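Projects > Plolidside > README

# Plolidside

Hi! I'm Kumaresan D'Souza and this is my little spreadsheet of baby clothes deals, which got so out of hand that it now has its own folder, its own name and (as of this weekend) its own README. Last updated February 2, 2020.

Plolidside started as a note on my phone. I kept seeing sleepsuits and bodysuits marked down, buying them, and then finding the very same thing cheaper a week later with free store pick-up. So I began writing down the price every time I looked. The note turned into a CSV file, then a friend asked for a copy, and then her sister did.

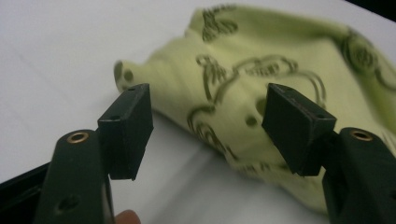 *Pale yellow-green cloth on a white table.*

## What's in it

There are 1000 rows in `prices.csv`. One row is one item at one shop on one day. I only track 19 shops, and most of those are small online ones, so please don't treat this as the whole market. The two I check the most are Akberg (great clearance section, terrible search box) and Iyengar, where the multipacks are.

Columns:

- `item` – what the shop calls it, copied as is, typos and all
- `type` – sleepsuit, bodysuit, bib, hat, blanket, other
- `size` – the label size, so newborn, 0-3, 3-6 and up
- `color` – my word for it, see below
- `regular` – the crossed-out price
- `sale` – what you'd pay that day
- `ship` – shipping to my address, or 0 if pick-up is free
- `pack` – how many pieces you get
- `closure` – snaps, zipper, ties or none
- `notes` – coupon codes, "last one", grumbling

Prices are in dollars before tax. I leave `regular` blank if the shop didn't show one. A few shops put a crossed-out price on everything all year long, and I've put `always` in the notes on those so you can filter them out and not get too excited like I did.

## How I work out a deal

It's `(sale + ship) / pack`. That's it! No clever stuff. The column for it is in `best.csv`, which has the 48 cheapest rows by that number, sorted from low to high. If something is sold out I still keep the row, so don't email me that the Akberg one is gone, I know, I wanted it too.

Coupons are only counted when anybody could use them. Birthday codes, first-order codes and "we miss you" codes go in the notes and not in the price. I went back and forth on this for ages, and the older rows from September are a bit mixed up because I hadn't made up my mind yet. I'm fixing them as I go. 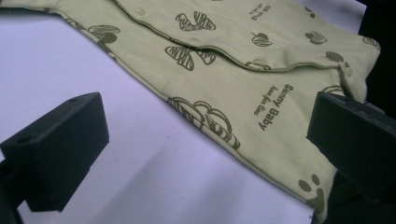 Colors are the messiest part of the file. Every shop has its own names, and I've seen one plain gray sold as fog, pebble, oatmeal (oatmeal!) and "storm". So I type in my own plain word and leave the fancy name in `item`. A sleepsuit like this pale sage one, with the slightly darker green piping, goes in as `green`, and the trim gets a mention in the notes if I remember. The closure column works the same way, so it would be `snaps` however many there are and wherever they sit. If you need exact shades for gift matching, go look at the shop page.

## Known problems

- Sizes aren't the same from shop to shop. Iyengar's 0-3 runs big. I just copy the label.
- Grerkura changed its shipping rates partway through and I didn't notice right away, so a few of their `ship` values are too low.
- Some multipacks mix types (say, a hat and a bodysuit). Those are under `other`, and the price per piece doesn't mean a whole lot.
- There are 2 rows where I typed the sale price into the regular column. I know they're in there somewhere. If you find them, please tell me!

## Using it

Open it in any spreadsheet program. Filter by `size` first, then sort by `sale`, or just open `best.csv` if you're in a hurry and the baby is yelling. Share it, copy it, add your own shops. If you put it up somewhere else, I'd love a link back, and please keep the date on it so people don't go hunting for prices that have been gone for months.

I don't get paid by any of the shops and there aren't any affiliate links in the file. I don't have quality ratings either, although people do ask. I'd have to buy a lot more sleepsuits for that, and my closet is full.

## Next up

I want to add blankets properly (right now there are hardly any) and maybe a column for return shipping, which got me good at Grerkura. If you've got a shop I should be watching, open an issue with the name and what they're good for.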